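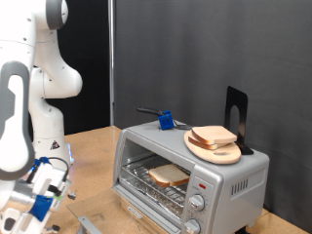
**Barnuson Adjustable Workbench, 50-inch**

The Barnuson is a height-adjustable bench for workshops, classrooms and packing rooms. It ships flat in two cartons and goes together with the hex key in the hardware bag. Two people should lift the top onto the legs.

## Specifications

- Top width: 50 inches
- Top depth: 23 inches
- Leg adjustment: 10 positions, set with a locking pin
- Frame: powder-coated steel
- Top: solid beech, oiled
- Feet: threaded levelers, rubber pads included

## Choosing a top

The standard beech top suits general assembly and light repair. Wipe up glue and solvents right away and re-oil the surface when it starts to look dull. Any food-safe mineral oil will do.

If you work with paint or batteries, order the Flaltico steel tray top instead. It has a raised lip on three sides and drops onto the same frame with the same bolts. The tray top can't be drilled for a vise. The beech top can, as long as the holes stay at least 3 inches in from the edge.

## Accessories

The Utik drawer hangs under the left or right side of either top. It locks, and replacement keys can be ordered with the number stamped on the barrel. The lower shelf bolts between the legs and also stiffens the frame, so we suggest it for anyone doing heavy hammering.

Casters are sold as a set of four, two of them braking. They replace the levelers and raise every height setting by 3 inches.

## Shipping and returns

Benches in stock leave the warehouse within three business days. Tray tops are made in batches, and the next batch is due in December. Unassembled benches can be returned in the original cartons. Drilled tops can't be returned.

Check both cartons for damage before signing for the delivery, and keep the hardware bag sealed until you are ready to build.

Page updated July 4, 2022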